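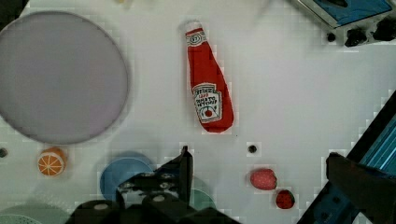 Notes on post-transplant vaccination, since the clinic letters went out on 3rd January and the same points keep coming up. Adult donor transplant recipients only. Pediatric schedules differ.

1/ A donor stem cell transplant usually wipes out most of the immune memory built up from earlier shots. Childhood records are still worth keeping, but they don't tell you what the patient is protected against now.

2/ Re-vaccination starts from zero. At the Skurkthorpe clinic the first inactivated doses are booked from month 6, provided counts are stable. Flu shots follow the season and are handled on a separate line of the chart.

3/ Live vaccines (MMR, chickenpox) are a different matter. They are held until at least two years out, and longer if the patient is still on immune suppression or has active graft-versus-host disease. Do not let a walk-in pharmacy give one without a call to the transplant team.

4/ Our local audit, run by Trí Chu, covered 103 charts. In 16 of them the series was started and then stalled. The most common gap was between the second and third pneumococcal dose, after care had moved back to the family doctor.

5/ Part of the gap is software. Korketti, the scheduling system we use, counts age-based doses from before the transplant as valid. The patient shows as "complete" and no reminder goes out. The workaround is to enter the transplant date as a reset event. The fix is due in March.

6/ Household members should be up to date too. Most inactivated vaccines are fine for them at any time. For live ones, ask first, and mention the transplant date when you do.
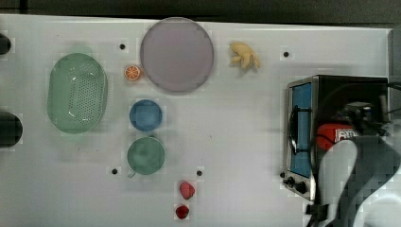 Grethe Brynjólfsdóttir asks whether antibody levels should be drawn before the first dose, or whether that just delays things.

7/ We don't draw before dose one. A low result wouldn't change the plan, and a high one can reflect recent immunoglobulin infusions. We check hepatitis B antibodies after the series is finished.

8/ On IVIG: it does not block inactivated vaccines from being given. It can interfere with MMR and chickenpox, so the infusion dates need to be on the referral. Up to 2 lines on the form is enough.

9/ The chart template is on the clinic's shared drive under "post-HCT, adult." The old version has no field for the reset date. Please delete it if you have a saved copy.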